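Fiber and Fabric Basics
Handout 6: Gauge, Swatching and Yarn Substitution

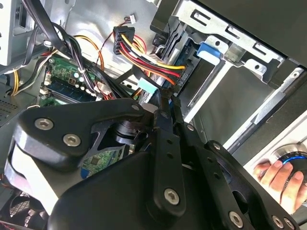 Gauge is the number of stitches and rows in a fixed width and height of knitted fabric. Most patterns give it over 4 inches. The figure depends on the yarn, the needle size, the stitch pattern and the knitter's hands. Two knitters with the same skein and the same needles will often get different gauges, and neither is wrong. The pattern gauge is a target for the fabric. The needle size printed beside it is a starting point only.

1. Terms

Stitch gauge: stitches across the width. Controls the circumference of a garment.

Row gauge: rows along the height. Controls the length wherever the pattern counts rows, as in raglan shaping, yokes and sleeve caps. It matters less where the pattern says "work until piece measures."

Blocked gauge: measured after the swatch has been washed and dried the way the finished piece will be. Unless a pattern says otherwise, assume its gauge is blocked.

Grist: length of yarn per unit of weight, usually yards per pound. A higher grist means a finer or lighter yarn. Two yarns can look equally thick on the shelf and have different grists if one is spun loosely or has a hollow core.

2. Making the swatch

Cast on enough stitches for 6 inches of fabric. The outer inch on each side is distorted by the edge and is not measured. Work in the stitch pattern named in the gauge statement. If the garment is knit in the round, swatch in the round, or carry the yarn loosely across the back and work every row from the right side. Purl rows are looser than knit rows for many people, and a flat swatch will hide this.

Bind off loosely or leave the stitches on a strand of waste yarn. Wash, press out the water in a towel, and lay flat. Do not pin unless the garment itself will be pinned. Leave it until fully dry. Cotton and linen blends take longer than wool.

Lay a rigid ruler on the fabric and count stitches over the middle 4 inches. Include half stitches. Repeat in a second spot and average the two counts. A cloth tape stretches with age and should not be used for this.

3. Worked example

The pattern calls for 20 stitches over 4 inches, or 5 stitches per inch. The body has 200 stitches.

Finished circumference at pattern gauge: 200 / 5 = 40 inches.

The swatch measures 21 stitches over 4 inches, or 5.25 per inch.

Finished circumference at swatch gauge: 200 / 5.25 = 38.1 inches.

A difference of one stitch in the swatch has removed nearly 2 inches from the body. On a sweater with little ease, this is close to a full size.

Options, in the order they should be tried:
Go up one needle size and swatch again.
Change needle material. Wood grips the yarn more than metal and can shift gauge slightly.
Knit a different size of the pattern, chosen by stitch count.
Recalculate the pattern.

For the third option, multiply the wanted circumference by your own gauge. 40 x 5.25 = 210 stitches. Look for the size whose body count is nearest to 210, then check its lengths against your row gauge.

4. Substitution

Match in this order: gauge, fiber behavior, grist, price. Beginners tend to start with color, and that is fine as long as the other checks are still made.

Acrylic holds its shape in the wash but does not block the way wool does. Heat will relax it permanently, so steam should be kept well away unless drape is wanted. Superwash wool tends to grow when wet. Cotton has little stretch and shows uneven tension. Alpaca is heavy for its warmth and long garments drop.

Buy by length. A pattern that lists 6 skeins tells you very little until you know the yardage of each. Total the yardage for your size, divide by the yardage of the new yarn, and round up. Add one skein if the garment has cables or if the swatch came from the same supply.

Example. A pullover in Feltov (discontinued) needs 1,170 yards. The proposed substitute, Jalteo, has 78 yards per skein. 1,170 / 78 = 15 skeins exactly. Buy 16. An exact result leaves nothing for the swatch, the joins or the seams.

Check the dye lot on every label before leaving the shop. The February class had a cardigan in Pacheco with one sleeve from lot 2409 and the rest from another lot. The change was plain in daylight. Where lots must be mixed, alternate skeins every 2 rows for the whole piece – blending only at the join leaves a visible band.

5. Record keeping

Tie a label to each swatch with the yarn name, lot, needle size, needle material, gauge before washing and gauge after washing. Keep the swatch until the garment is worn out. It can be used to test stain removal and supplies yarn for repairs.

6. Exercises for next session

Knit one swatch in Fanus worsted on the needle size given on the label and a second on needles one size larger. Wash both. Bring them with the labels attached.

Using your blocked gauge, work out the cast-on for a 36-inch body. Round to a multiple of four for the ribbing and write down the circumference that the rounded number gives.

Questions on sections 1 to 3 go to Celeste Ramalho. Questions on substitution go to Vilmos Bozsik.

Revised 2023-04-30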